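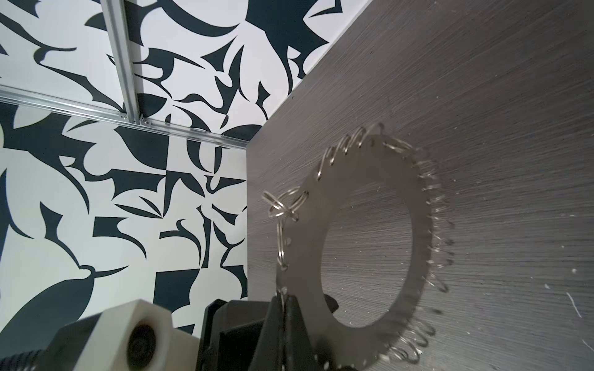
*A flat metal ring edged with small wire loops, against a dark gray panel.*

**FOR RELEASE 2020-05-19**

# Fellomix Brings Back the Paper Catalog, Over the Objections of Its Own Website

HORNELL – Fellomix, the mail-order supplier of odd hardware, will print a paper catalog again this May, five years after announcing in a very confident press release that paper was finished. The company would like that press release back, if anyone still has it.

The new catalog is called *So*, after the word with which most customers begin their phone calls. ("So, I have this hinge.") It runs to 200 pages, is stapled twice and fits in a coat pocket if the coat is a serious one. It lists rings, hooks, clasps, brackets, springs, knobs and a chapter titled "Other," which is the longest chapter.

"We spent a good deal of money on a search box," said Catarina Aguiar, who owns Fellomix and chose the search box. "It works very well for people who know what a thing is called. Our customers don't know what the thing is called. They know it came off a gate."

The catalog is arranged by shape. Round things come first, followed by long things, bent things and things with a hole where you wouldn't expect one. A reader holding a mystery part can flip pages until something looks familiar, then order by the number printed next to it. Parts are drawn at actual size wherever they fit on the page. Where they don't, a small drawing of a teaspoon gives the scale. An earlier draft used a banana, but the printer's proofreader objected that bananas vary.

The drawings are the work of I-seul Kwak, who joined the company to answer phones and was found to be sketching the callers' hardware on the backs of order slips. She has now drawn about 300 items in ink.

"People are very good at describing things if you let them go on a bit," said Kwak. "One man told me his latch looked like a disappointed duck. I knew exactly which one he meant. It's on page 100, and it's listed in the index under D."

The index, also Kwak's, accepts most common descriptions, including "thingy, curtain" and "thingy, not curtain." Readers who believe a thingy has been filed wrongly may write in. A correction form is bound into the back, with more room on it than the company now thinks wise.

Printing was handled by Trevitz, a family press on the other side of town, on uncoated stock that takes pencil. Fellomix tested several glossier papers and found that customers could not circle things on them, and circling things is most of what a catalog is for. The cover is a plain green. There was a discussion about a different green – it was lengthy, and it will not be revisited in this release.

The website will remain open. It has the same parts and the same prices, and it can be reached at any hour by those who prefer to be asked whether they meant "grommet." Phone orders will be taken as before, weekday mornings, with a pause for lunch that callers from other time zones have learned to live with.

*So* is free to anyone who has ordered from Fellomix before, whether or not they kept what they ordered. New customers can get a copy by mailing a postcard with a return address on it. The address should be readable. Last time the company ran a postcard offer, a number of catalogs went to a feed store that had not asked for any, and the feed store has been gracious about it.

A second edition is planned if the first one runs out. Aguiar has been asked by the staff not to announce a date for it, or to predict the future of any other printed matter.

**About Fellomix**

Fellomix sells small hardware by mail from Hornell. It employs a modest number of people and one adding machine, which is used daily. The company does not sell hammers, though it is asked to.

**Press contact**

I-seul Kwak, Fellomix, Hornell. Review copies on request. Please say what size envelope your mailbox will take.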